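Zwischenbericht Juni: Serviceroboter in der Wohnungsaufbereitung
Projekt Sirnidar, Standort Gerum
Berichterstatter: Obed Ankrah, Diluvley

Seit dem letzten Bericht ist viel passiert, und ich freue mich, dass wir Ihnen diesmal mehr als Planungen vorlegen können. Die Navigation läuft in der Simulation stabil, und das Team in Gerum hat seine Abläufe für die möblierten Wohnungen selbst mit aufgeschrieben, Raum für Raum.

Im Berichtszeitraum haben wir 600 simulierte Rundgänge durch möblierte Zimmer gerechnet. Bei 314 davon hat der Roboter den Rundgang ohne Eingriff beendet. Das klingt nach gut der Hälfte und ist auch so, aber die Abbrüche liegen fast alle an denselben Stellen: enge Türdurchgänge, Möbelbeine und kleine Gegenstände auf dem Boden. Daran lässt sich arbeiten!
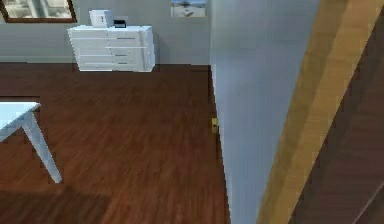
Besonders gefreut hat mich die Mitarbeit aus dem Betrieb. Fuseini Ametepe leitet die Frühschicht und hat mit ihren Leuten die Übergabe zwischen Mensch und Maschine neu geordnet. Der Roboter soll den Kontrollgang übernehmen und melden, wo etwas liegt oder verstellt ist. Aufräumen, Betten und Bäder bleiben beim Team. Bisher geht jemand um 6 Uhr durch alle Zimmer und schreibt eine Liste auf Papier; diese Liste soll künftig zum Schichtbeginn fertig sein.

Das verändert die Arbeit spürbar. Zwei Kolleginnen lernen zurzeit, die Meldungen auszuwerten und Fehlalarme zu markieren, und sie haben uns schon mehrfach auf Dinge gestoßen, die in unseren Modellräumen fehlten (Teppichkanten zum Beispiel, oder Ladekabel). Es gab auch Sorgen, vor allem um die Stunden. Die Leitung in Gerum hat schriftlich zugesagt, dass die frei werdende Zeit in die Grundreinigung geht, die bisher ständig verschoben wurde.

Offen ist die Anbindung an die Planungssoftware Abugri. Die Schnittstelle liefert Zimmerwechsel noch zu spät, der Roboter würde also belegte Räume anfahren. Bis das behoben ist, bleibt der Test im echten Haus auf 2 leere Wohnungen beschränkt.

Nächste Schritte: Türdurchgänge nachtrainieren, Bodenobjekte feiner unterscheiden, Schulungsunterlagen mit der Frühschicht abschließen. Die Mittel für Schulung sind bisher nur zum Teil abgerufen, den Rest benötigen wir für die Spätschicht.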